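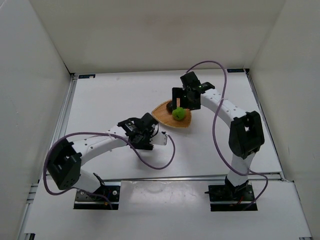
What is this collection about?
Putting play fruit into a basket and taking it out again, written down in enough detail that somebody else can set up the same table. I call it Enano, after the little storage box where the fruit used to live.

What's in it

There are 2000 short episodes in the main part and 11 longer ones in a folder called Simari, where I kept rearranging until I got bored. Each episode has one line of notes: what started where, and what was supposed to end up in the basket. My spelling in those lines gets worse toward the end (sorry!).

The things on the table

The basket is my favorite. It's a shallow woven tray with three corners, orangey tan, and one of the corners is rounder than the others. I write "basket" everywhere in the notes, but a few early ones say "mat" – same thing. The bottom is flat enough that round fruit can wander, so don't assume it stays in the middle.

The grapes are a dark red bunch, shiny, longer than they are wide. They count as one object, always. The green one gets called "apple" in some notes and "green fruit" in others, and I've given up fixing it. If you're filtering by name, search for both.

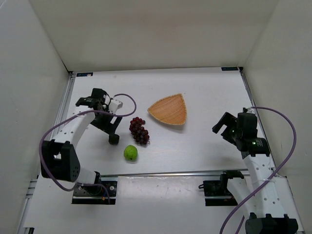 How the notes are worded

Left and right are from the front of the table, the side with the rail. "In" means resting fully inside the rim. "On" means touching the rim, and I wish I had used it more carefully in the first batch. "Bare" means the basket started out empty.

Versions

Stokness is the first batch, finished in July. Rusnák is the cleaned-up one and the one you want – I merged duplicate names and threw out anything where the note didn't match. Before the cleanup there were more than 3000 episodes.

Known problems

White table, so shadows under the basket are soft and easy to miss. There are only 2 layouts in Simari with the grapes on the right. Fixes to the notes are very welcome, just send me the episode number and the new line.

Last edited 27th April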